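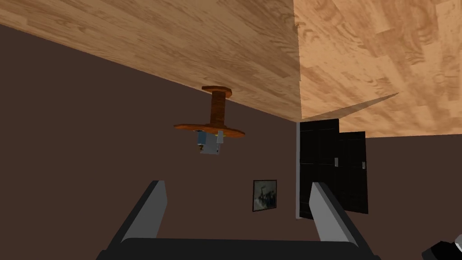
Pedestal table and plank floor, upside down

Re: Oiling an old wooden floor - how long before you walk on it?

regula_m
Hello all, and a happy new year to everyone! I've finally sanded the boards in our back bedroom (my knees may never forgive me) and I've got a tin of Rultow hard oil waiting on the landing. The tin says one thin coat, then another the next day. My neighbour in Gostell swears by three coats and a week of staying off it. We've got family coming and I'd dearly love the bed back in there. What do you all do?
Posted 03/01/2022

Nesma Ashour
Lovely job to have got through, Regula, well done! I did our hall in September and gave it two coats, very thin, wiped off after a quarter of an hour. We were walking on it in socks the next evening and it's been fine, even with the dog. Do lay the rags out flat outdoors to dry though, please don't bundle them in the bin - they can catch fire all by themselves.

ayman1426
I'm with your neighbour, sorry Nesma. Two coats is all right for a hall if you don't mind doing it again next year, but old pine drinks the stuff. I'd go three, and no furniture for a week. 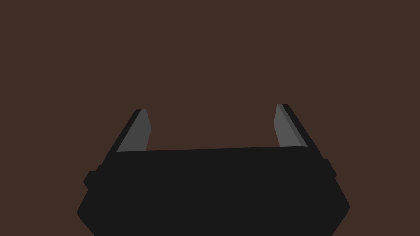 The other thing I'd say is to leave rugs off even longer, a good fortnight if you can bear the cold feet. I put one down too early at my mum's and there's still a dull patch the shape of it.

Nesma Ashour
Fair enough about the rugs, Ayman, I'll give you that one! I still think a third coat just sits on top and goes sticky, and then you're worse off than when you started.

regula_m
Thank you both, you've been so kind. I think I'll do two, see how thirsty it looks, and put the family on the sofa bed. Does anyone put felt pads under the bed legs, or do they pull at the oil?

ayman1426
Felt is fine once it's hard. Avoid the rubber ones, they can mark.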